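Shop > Home Office > Paper and Labels > Listura Label Sheets

Listura Removable Label Sheets, Yellow, 161 pieces

Listura labels are made for people who change their mind. You write on the label, you put it on a box or a shelf, and when you want to move it, you peel it from one corner and use it again. The glue is soft and does not pull off paint if the surface was dry and clean before. We sell them in our Valtbridge store since July, and now also by mail.

The paper is matte, so ink from a normal ballpoint dries quickly. With gel pens please wait a little before you touch the text. The sheets also go through most home printers, but only from the manual tray, one sheet at a time.

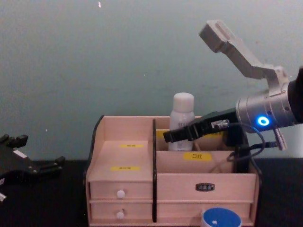
Choosing where to put a label is more important than many customers think. A label on the outside is good for a closed box, but on open storage it can go inside, where your hand will go anyway. The two yellow ones on the sloping part of the pink organizer are a good example, and the small drawers under them keep their fronts free. Keep the text short. One or two words in large letters are easier to read than a full sentence.

Please do not use the labels on leather, on wallpaper or in the freezer. For the freezer we have the Iglesias series - it has a stronger glue and cannot be removed so easily.

Details
Contents: 7 sheets, 161 labels in mixed sizes
Color: yellow
Storage: flat, away from the sun
Delivery: 2 working days inside Stultport, longer for other places

Schools and offices which need 600 labels or more can ask for a lower price. Write to Wing-yan Lui at our order desk and tell her the quantity and the color. White and light green are also possible - only for large orders.

14 shares | 2 comments

Contact | Copyright Listura Paper Goods, Valtbridge | Back to top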